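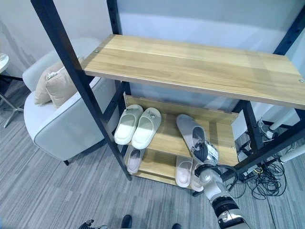
Kornside opens sign-ups for winter blood pressure check study

2022-01-30

Hello from all of us at Kornside. I'm Alper Güneş, I run the home monitoring side of things here, and I've been allowed to write this one myself instead of handing it to the press office, so please forgive me if it wanders a bit.

The news first. We're opening sign-ups for Yurt, our new study of how people take their own blood pressure at home, and whether the readings they write down are any use to the GP who ends up looking at them. We want 3497 people to take part. That number came from our statistician, who wouldn't let me round it up to something nicer (I did ask, twice).

You may well have one of those cuff monitors in a drawer already. Lots of people bought one in the past couple of years when popping into the surgery got harder, and lots of people have told me the same thing since: they used it every day for a fortnight, got a different number each time, got worried, and put it away. I did exactly that with my own dad's monitor. He'd take a reading straight after carrying the shopping in, ring me up in a state, then take another one after a cup of tea and ring me again to say he was cured!

So what we'd like to find out is fairly simple. Does it help if people are given a set routine to follow, and does it help more if someone talks them through it on the phone first? We think it might. We don't know, and I'd be doing you a disservice if I pretended otherwise before anybody has taken a single reading.

How it works

If you join, we post you a monitor, a cuff in the right size and a paper diary. There's an online diary as well, called Cloranora, for anyone who prefers typing. Both ask for the same things and you can swap between them halfway through if you get fed up with one.

You'll be put into one of 2 groups, picked at random. One group gets the printed instructions that come in the box and carries on as they see fit. The other gets our routine, which goes like this: sit down for five minutes, back against the chair, feet flat on the floor, arm resting on a table with the cuff level with your heart, no talking. Take a reading, wait a minute, take another. Write both down, even the one you don't like the look of. Especially that one, please. People in the routine group also get a phone call from one of our nurses in the first week.

Each person does this morning and evening for seven days, then has a rest, then does another seven days later in the year. The whole lot should take up to 88 minutes of your time per week, including the sitting still, and I suspect a good many of you will enjoy the sitting still.

At the end of each week we send you a summary of your readings to keep or to take to your doctor. We don't send anything to your surgery unless you ask us to on the form.

Who can join

Anyone aged 40 or over who isn't pregnant and doesn't have a heart rhythm problem such as atrial fibrillation. Home monitors can struggle with an irregular beat, and we don't want to hand people readings we wouldn't trust ourselves. You can join whether or not you take blood pressure tablets. Please don't stop or change your tablets for the study. Keep taking them as your doctor told you to.

The first 200 places are being kept for people living in and near Hiltasden, where we ran our small trial of the diary last year and where people were extremely frank about the first version. The print was too small. The boxes were too small. One lady sent hers back with the boxes redrawn in green biro, and I'm pleased to say we used her layout more or less as it was. After that the places are open to everybody else.

What it isn't

I should be clear that this isn't a treatment study. We're not testing a drug, and we can't give you a diagnosis or look at your results as they come in and ring you up about them. The diary has a page at the front about high and low readings, what they can mean and who to call, and I'd ask everyone to read it before they start. If you have chest pain, sudden weakness, trouble speaking or a sudden severe headache, ring 999. Don't sit down and take a reading first.

Some of you will want to know who pays. Kornside is covering the cost of the study out of its own funds. We do sell a diary service to clinics, and I'd rather you heard that from me now — it's why the readings will be analysed by a statistician from outside the company, and why we've agreed to publish the results whichever way they fall. If our lovely routine makes no difference at all, you'll be able to read about that too, and I shall have to be a good sport.

How to sign up

Ask for a Yurt form by post or fill it in on the Kornside website. It's four pages, and the last one is only for your signature. You'll need to measure round the top of your arm for the cuff size (a bit of string and a ruler does the job if you haven't got a tape). We'll write back to say whether there's a place for you, and monitors will go out in batches as the forms come in.

You can drop out whenever you like and you don't have to tell us why. If you do, we'd love the monitor back so it can be checked and passed to someone else, and the return label is already in the box.

Reporters who'd like a chat about the study can reach me through the Kornside press office. I'm happy to talk about the design, the diary or cuff sizes, which I've got quite strong views on by now. Half the people we met in the small trial had never been told that cuffs came in different sizes at all.

Alper Güneş
Home Monitoring, Kornside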